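### 4.2 Data Collection and Clutter Protocol

All demonstrations were recorded on the bimanual Verico platform with a multi-fingered hand on each arm. Policy inputs are the head camera image and the joint positions of both arms and hands. Wrist cameras were available but were left out of the experiments in this section, so that the comparison with the Pandum baseline uses the same observation space. Joint states were resampled to the image timestamps by linear interpolation.

The full set contains 2131 demonstrations. We held out 95 of these for validation, drawn by layout so that no arrangement of objects appears in both splits. An episode starts when the operator releases the hold signal and ends when both hands have returned to the rest region near the front of the table. Episodes in which the operator aborted, or in which an object left the table, were removed before the split was made.

Layouts were generated in two steps. A script first sampled a set of objects from the pool, and a person then placed them by hand without a template. We did not enforce a minimum distance between objects, and we did not fix their orientation. Packages could therefore lie flat, stand upright, or sit at an angle to the table edge. The surface was covered with a soft cloth in all layouts. On a bare tabletop, thin packages tend to slide under fingertip contact, and early policies learned to push them to the edge before closing the hand. The cloth suppresses this behavior but adds wrinkles that change between episodes, which makes the background less regular than in the Xaba benchmark.

The pool was chosen to stress differences in stiffness and surface finish. Rigid items give a clear contact signal once the fingers close. Film wrappers and soft packages deform, and their appearance changes under the same lighting when they are creased. Figure 4 gives a typical view with the left hand hovering over the table.

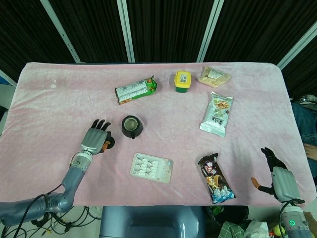

**Figure 4.** Head camera view of a cluttered layout on the pink cloth. The left hand is beside the dark cup; the right hand is near the front edge of the table. Rigid containers and flexible packages are mixed in the same layout.

Target selection is given to the policy as a short text instruction naming one object. The instruction encoder is frozen. We found that fine-tuning it on our data reduced validation loss but hurt transfer to unseen object names, in line with the ablation by Mkhize reported in Appendix B. The arm used for the grasp is not specified in the instruction. Operators were told to use the arm closer to the target and to choose freely when the target was near the midline. This leaves some ambiguity in the demonstrations, which the action head must represent as more than one mode.

Image frames were not cropped to the workspace. In a preliminary run with cropped input, the policy reached correctly but often failed to retract the idle arm, and collisions between the two hands became more frequent. Keeping the full view restored the retraction behavior. It also exposes the network to people and equipment around the table, and we applied random masking outside the table region during training to limit overfitting to these cues. The masking ratio was tuned on the validation split only.

Each policy was trained with 5 random seeds. The same seeds were used for the Prurkitz variant in Section 4.3, where the text instruction is replaced by a point on the image.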